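3.2 Household survey on small repair and renovation work

The survey was carried out in the Tevley district between February and June. Households were eligible if they had paid a contractor for interior work in the previous two years, including drywall repair, door replacement and minor electrical work. The questionnaire was drafted by Debnath and Bowen and tested with a small group of homeowners before use.

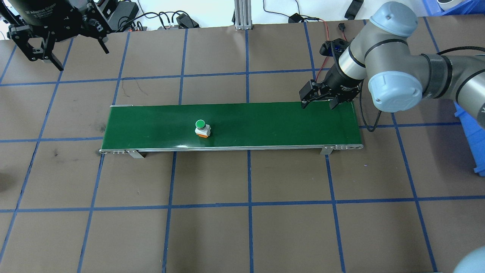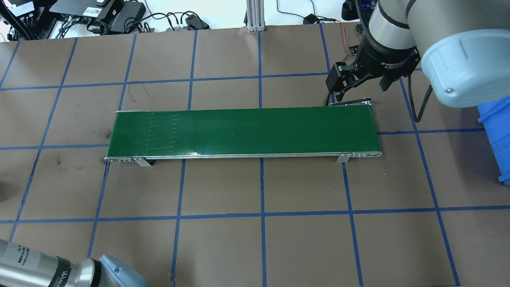 Figure 5. Conveyor with green belt on the taped work surface. First image: push-button switch with a green cap on the belt, left of center. Second image: overall view of the conveyor.

A total of 397 completed questionnaires were returned. Of these, 200 came from owners of detached houses, and the remainder from owners of row houses and apartments. Renters were left out of the sample because repairs in rented homes are normally arranged by the landlord.

Respondents were asked how they had found their contractor, whether a written estimate had been given, and how the final bill compared with that estimate. Personal recommendation was the most common route in all three housing groups. Written estimates were less usual for small jobs than for full renovations, and several respondents reported that they had agreed to a price by telephone without a site visit. Where no written estimate existed, the respondent's recollection of the agreed price was used, and these cases were marked in the data.

Two local firms, Fitwood and Tautahi, gave access to their job records for the same period. The records were coded separately by Mabaso and Ngcobo, who then compared their results and settled differences by discussion. Jobs with missing start or completion dates were removed. Delays were grouped under five headings: materials, weather, labor, permits, and changes requested by the owner. A delay with more than one cause was entered under the cause named first in the record.

The two sources were not matched at the level of individual households, and the results are therefore reported side by side in Section 4. Differences between housing groups should be read with care, as apartment owners were less likely to return the questionnaire.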